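I spent May getting my late uncle's wool coat altered, and I learned more about tailoring prices than I expected to. Thread for anyone with an inherited coat in the closet.

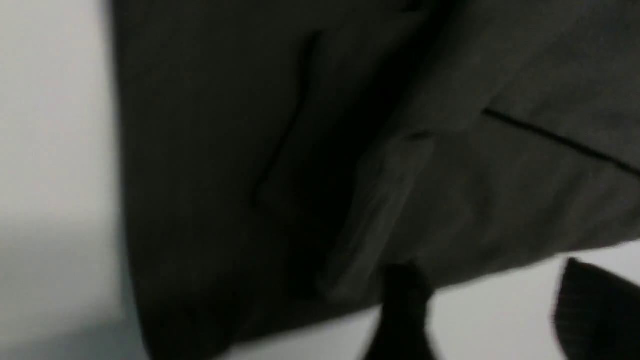
Background: I had three quotes before I picked a shop. They were very far apart. The lowest was for sleeves only. The highest was for taking the whole coat apart, and the tailor told me it would cost more than a new one.

First thing to know. Shoulders are the expensive part. If the shoulders fit you, almost everything else can be fixed. If they don't, think hard before you spend anything.

Mine were half an inch too wide on each side. Two of the tailors said leave it. The third wanted to recut them. I left it, and with a sweater underneath I don't notice.

Second thing. Ask how much cloth is inside the seams. Older coats often have a good inch or more folded in there, so they can be let out. A lot of newer ones are trimmed so close that they can only be taken in.

You can check this yourself. Feel along the side seam through the lining. If there is a thick ridge, you probably have some room.

Third thing is the lining. I thought mine was fine. Jianhua Cao, who did the work, turned the armholes out and both were split along the stitching. A new lining was the biggest item on my bill.

She gave me a choice of full or half. I went with full because I take the bus all winter and a half lining drags on a sweater.

Somebody asked about moths. Yes, there were holes — 8 of them, mostly near the back hem. The small ones she closed from the inside with thread pulled from the hem allowance. One bigger hole under the collar got a patch. It doesn't show with the collar down.

Before you take any wool coat to a shop, have it cleaned. Some shops will refuse it otherwise, and they're right to. Moth eggs in a room full of other people's suits is a real problem.

I also put mine in a sealed bag in the freezer for a week, took it out for a day, and put it back for another week. Peiyu Kong told me to do it twice and I've done it that way with sweaters for years.

Sleeves. Mine came up an inch and a half. If your sleeves have working buttonholes at the cuff, shortening from the cuff gets tricky and they may have to work from the shoulder end. Ask before you agree to a price. My buttons were only sewn on for looks, so it was simple.

Length. I wanted to lose four inches and was talked down to two. The pockets on this coat sit low and they would have ended up too close to the hem. Good advice. Pin it up and put your hands in the pockets before you decide.

Timing. I was told three weeks and it took 5. Spring is prom and wedding season, so coats go to the back of the line. If I did it again I'd go in late summer.

Fittings: there were two. Wear the shoes you'll wear with the coat, and bring the thickest thing you plan to put under it. I forgot the sweater the first time and we had to redo the pins.

A few of you want the total. I'm not posting the exact number because prices vary so much by town. It was less than a new wool coat of the same weight, and more than I paid for the coat I've been wearing for the last 7 winters.

Iqra Orakzai asked whether to keep the old buttons. I kept them. One was missing, so the spare from inside the lining went on the front. If yours has no spare, move one up from the cuff and put the odd button down there.

Storage, since it's going away until fall. Wide hanger, cloth bag, nothing in the pockets. Plastic from the dry cleaner comes off the day you get home.

Replies are open if you have a repair question. I can't tell you what your coat is worth — I only know what mine cost to fix.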